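Minutes of the visit to the Sirnix demonstration room
October 29, 2019

Present: Lucienne Tanguy (chair), Sushil Mathur, Savita Upadhyay, Emiliano Carrasco, Anwara Gunawardena (minutes)
Apologies: none

1. Welcome
Lucienne opened the meeting at 11 o'clock and thanked Sirnix for receiving us. The minutes of the July meeting were accepted with one correction: the name Zarneck was written wrongly under item 4.

2. Table clearing demonstration
Sushil presented the sorting task with the two-arm robot. The objects are food pieces and yellow sponge pieces, and the places for them are lined with black plastic bags. He asked the visitors to stay behind the line on the floor while the arms have power.
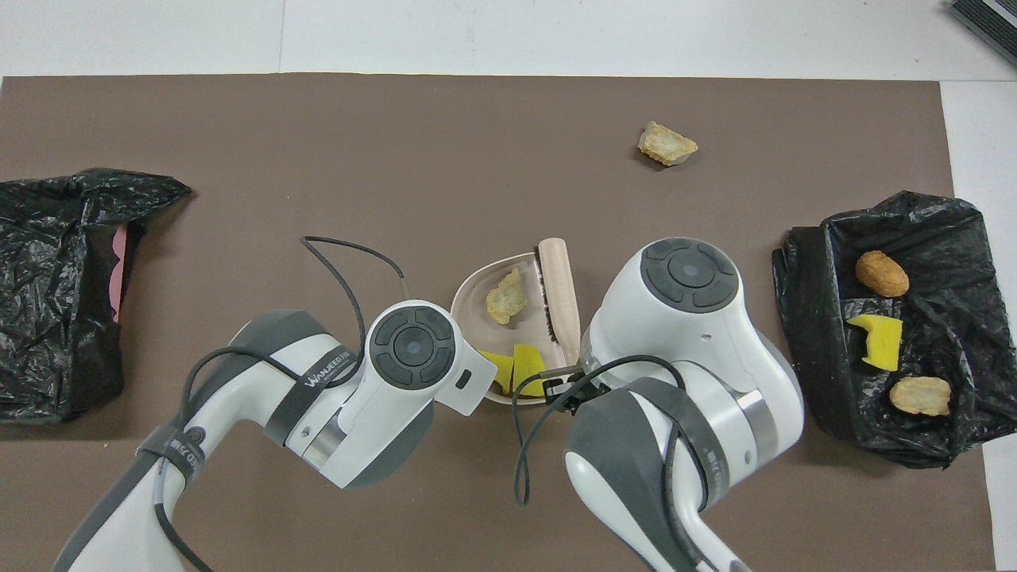 Savita asked if the same program can be used for the canteen trays at Vokau. Sushil answered that it is possible, but the trays there are deeper and the grip must be taught again. Emiliano wished to know who changes the bags during a long day. For the moment it is done by hand, and Sushil does not plan to change this before spring.

There was a discussion about soft food. Savita is of the opinion that sponge is easy to hold and does not tell us much about cooked rice or sauce. Sushil agreed to prepare a trial with softer food for the next visit.

3. Tools made for people
Lucienne reminded us that Jaiswal wants to keep the ordinary cleaning tools and not buy special ones. The dustpan with the long handle is therefore part of the task.

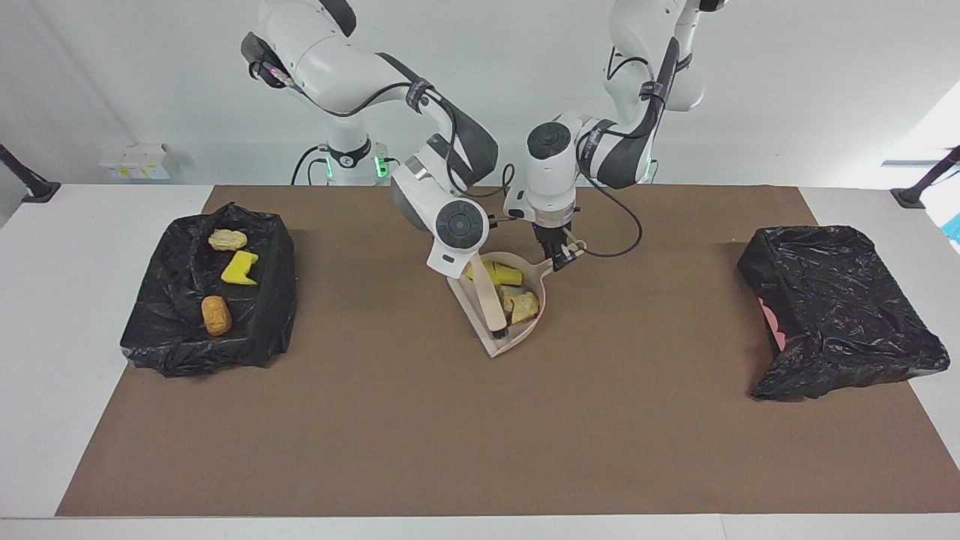
Emiliano found the handle a good choice, but he would like to see also a metal one. Anwara asked about the noise, as the Jaiswal kitchen is next to a reading room. No measurement exists yet.

4. Open day
We expect nearly 17 guests. They will come in 2 groups, and the second group begins after the coffee. Savita will write the invitation. The parking question stays open.

5. Actions
Sushil: trial with softer food, noise measurement.
Emiliano: to bring a metal dustpan.
Savita: invitation text, to be sent to Lucienne first.
Anwara: to ask Vokau for the tray sizes.

The chair closed the meeting. The next date will be sent by e-mail.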